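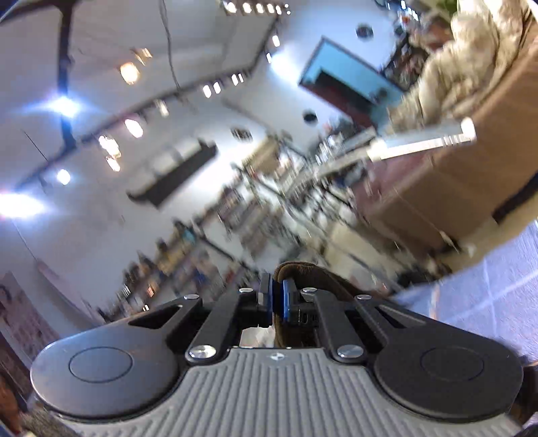 Figure 1. Ribbed plate between two rounded dark housings.

Unit 2: Care Labels, Fiber Content and Wash Methods
Household Textiles, Course 928
Instructor: Lamduan Chaiyaporn
Laboratory supervisor: Alfie Clegg

Purpose of the unit

Students will learn to identify the main fiber groups, read a care label correctly, and choose a suitable wash, dry and press method. The unit assumes that the reading on yarn and weave has been completed. Students who have not done so should speak with the instructor before the first laboratory period.

2.1 Fiber groups

Natural fibers are divided into plant fibers, such as cotton and linen, and animal fibers, such as wool and silk. Plant fibers are generally strong when wet and tolerate hot water, although dyes and finishes may not. Wool loses strength when wet and will felt if it is exposed to heat, moisture and rubbing together. Silk should be handled gently and kept away from chlorine bleach.

Manufactured fibers include polyester, nylon, acrylic and rayon. Polyester dries quickly and resists wrinkling but tends to hold oily soil. Many rayons weaken considerably in water and should be supported from beneath when lifted.

2.2 Pile fabrics

Terry cloth is a woven fabric with loops on one or both faces. The loops increase the surface area and therefore the amount of water the cloth can hold. Fabric softener leaves a coating on the loops and reduces absorbency over repeated washings.
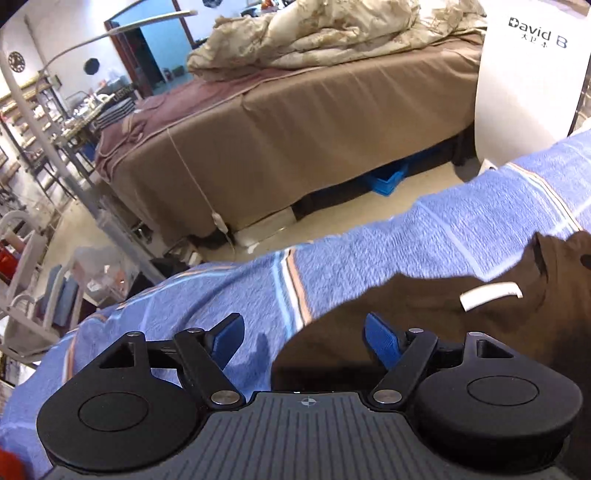
A pulled loop should be trimmed level with the surface. It should never be drawn out, as this may open a line across the cloth. New terry sheds lint and is to be washed separately for the first two cycles.

2.3 Dark colors

Dark garments are turned inside out and washed in cool water with similar colors. Test for bleeding by pressing a damp white cloth against an inside seam. Any transfer of color is recorded on the test sheet.

2.4 Laboratory exercise

Each pair receives a set of swatches from the Bennani collection. Identify the fiber group of each swatch, propose a care method, and state the evidence for your choice. Work is submitted to Room 34 by 4 p.m. on the day of the laboratory.

Required reading

Morsy and Lamrani, Fabric Care in the Home, chapter on laundering. Copies are held at the reserve desk under call number 2210.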